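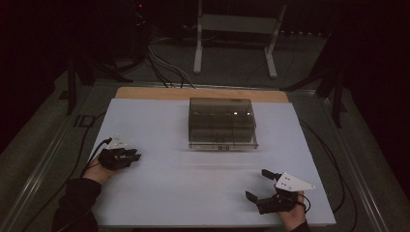
Recording a two-handed drawer task with the Workuvham hand-held grippers
Applies to: Herosdale bench layout, tabletop tasks, paired grippers

Demonstrations for a manipulation policy are only as useful as the starting states they cover. This page sets out how to record a session of the drawer task, from preparing the bench to exporting the accepted episodes. It assumes that both grippers have been paired with the recorder and that the operator has completed the wrist calibration. Each episode begins from a rest pose, with a gripper in each hand near the front edge of the white board and the smoke-tinted box towards the back. The rest pose is held until the recorder confirms that all streams are live.

What you need

Two hand-held grippers, left and right, with cables
The head camera and its strap
The white work board
The tinted plastic drawer box
The recorder, running the Vudness capture profile
Dark long sleeves, worn to the wrist

The sleeves matter for consistency. Bare forearms in one session and covered forearms in the next introduce a variation that has nothing to do with the task, and it is tedious to filter out afterwards.

Preparing the bench

Wipe the board and let it dry. Smudges on a pale surface show up in the wrist views at close range, and a policy trained on a small set can latch onto them as landmarks. Lay the board flat, square to the side rails. Press down each corner; if one lifts, turn the sheet over.

Route each gripper cable outwards, left cable to the left and right cable to the right, with enough slack for the hand to reach the far side of the box. Cables must not cross in front of the operator. A cable that drags over the board will tug on the gripper during slow motions and leave a small, regular jerk in the trajectory.

Dim the room and leave the bench light on. Set the exposure on all cameras manually, then lock it. Automatic exposure reacts to the hands entering the view, and the resulting change in brightness is correlated with the action, so the learner may use it as a cue. Check the wrist views in particular, as a setting that suits the head camera may clip the white board when a gripper is held low.

Placing the box

The box is moved between episodes. The capture profile generates a placement card for each episode giving an offset from the board centre and a rotation. Place the box by eye to match the card. Exact agreement is unnecessary, as the card exists to spread the placements over the working area and the true pose is estimated later from the video.

Close both drawers fully before every episode unless the card says otherwise. Of every 200 episodes in the standard plan, 11 start with the upper drawer partly open. These are there to teach recovery and should be recorded at the same pace as the rest.

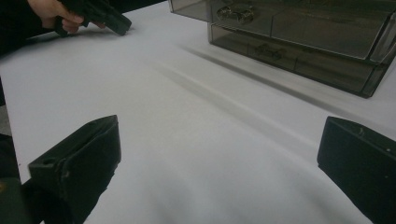

Once the box is placed, bring the grippers back over the front half of the board and open the jaws fully. Starting with the jaws part closed is the most common cause of rejected episodes at Herosdale. The width signal is zeroed from the open position, and a false zero shifts every later width reading in that episode.

Recording an episode

1. Hold the rest pose. Keep both grippers still and wait for the long tone.

2. Raise the left gripper first and bring it to the side of the box. Its job is to steady the box. Light contact is sufficient.

3. Bring the right gripper to the pull of the drawer named on the card. Approach along the line of travel of the drawer. Approaching from above hides the pull from the wrist camera in the last part of the motion.

4. Close the jaws on the pull, pause briefly, then draw back in a single smooth movement until the drawer is open to the depth on the card.

5. Release, withdraw the right gripper, and then withdraw the left.

6. Return to the rest pose and hold it until the short tone.

If the jaws slip off the pull, try again without stopping the recording. An episode with one slip and a successful second attempt is kept and tagged as a recovery. After 3 slips, return to the rest pose and mark the episode as failed with the foot pedal. Failed episodes are stored separately and are not deleted.

Do not use a finger to nudge the box or the drawer. The robot has no such finger, and the motion cannot be reproduced by the jaws. The same applies to leaning the wrist on the board.

Pace

Operators tend to speed up as a session goes on. Fast demonstrations are harder to learn from because fewer samples fall in the contact phase, where most of the useful information sits. The recorder plots episode duration as a running line. If the line falls below the grey band, take a break.

A full set for one box is 700 accepted episodes. This is normally divided among several operators, each recording under their own operator code, to avoid training on the habits of a single pair of hands.

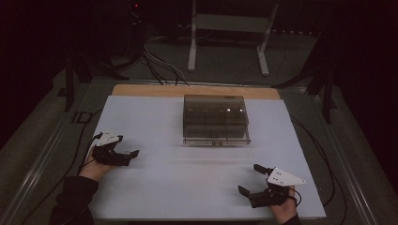
Checking the head view

Review the head camera stream at the start of each block and again after any break, as the strap shifts when it is taken off. The box, both hands and the complete front edge of the board should remain in view at the rest pose. The white plates on top of the two grippers serve as a quick check: the small holes in them should be easy to make out, and if they blur together then the lens needs cleaning or the focus has moved. The rails on either side of the table should appear on both sides of the board. If one is missing, the head is turned too far and the strap needs adjusting.

The clear walls of the box produce small highlights on the lid. Leave these alone. Matte spray removes them, but the finished policy has to work with untreated plastic.

Labelling and export

At the end of a block, open the review panel and step through the episodes at high speed. Each needs an outcome (success, recovery or failed) and the drawer name. Timing marks for jaw closure are filled in from the width signal and only need correcting where the marker is flagged amber.

Export with the Au preset. It writes the synchronised video, gripper poses and jaw widths to one folder per episode – the placement card goes in the same folder as a text file. Check that the number of folders matches the accepted count on the panel before clearing the recorder's storage.

Known issues

Tracking drops out when a gripper is held close against the operator's chest. Keep both over the board.

The pose estimate for the box is less reliable when both hands cover its front corners at once. Where the card allows, steady the box nearer the back.

After a cable is unplugged and reconnected, the left and right streams may be swapped. Squeeze the left gripper once and confirm that the left trace moves before recording again.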